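The Prundura Student Robotics Club: Notes on the Spring Term

Posted Apr 2, 2020

The Prundura club completed its second term of work on the wire harness project in March. The purpose of the project is to have a robot arm pick up a small bundle of wires and place it in a fixture, ready for assembly. Eleven students took part, under the direction of Tegan Tipoki and myself.

Members spent the first weeks on rigid parts supplied by the Wumgate workshop. These were blocks and brackets of simple shape, and the arm was soon handling them with few errors. Harnesses were introduced after that. A harness bends when it is touched and seldom lies the same way twice, and the students had to revise most of their earlier grasp program — including the approach angle, which had been fixed at the start of the year.

The current practice is to lower the open fingers over the wires, pause for a picture from the wrist camera, and choose a grip point before closing. Terminals and connectors are to be avoided. Tayla McKinnon wrote the rule that governs this choice, and Tane Faulkner maintains the log, which now holds 662 attempts.

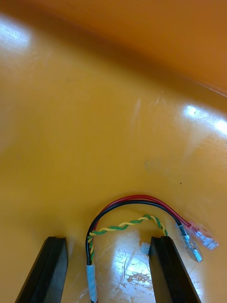
Nikau Bright wrote in to ask whether the club had considered holding each harness in a clip, so that the arm would always find it in the same position. The members discussed this at length. A clip would be permitted under the rules of the Ashby student meet, but the students voted to continue without one for the time being and to keep the clip design on file.

Each session now opens with 20 practice attempts, reviewed by two members before any change is made to the program. Changes are entered in the shared notebook with the initials of the person responsible. The spare finger pads ordered from Caneck have been received and are stored in the second drawer of the tool cabinet.

Members who still hold club notebooks are asked to send their last entries to Tegan Tipoki.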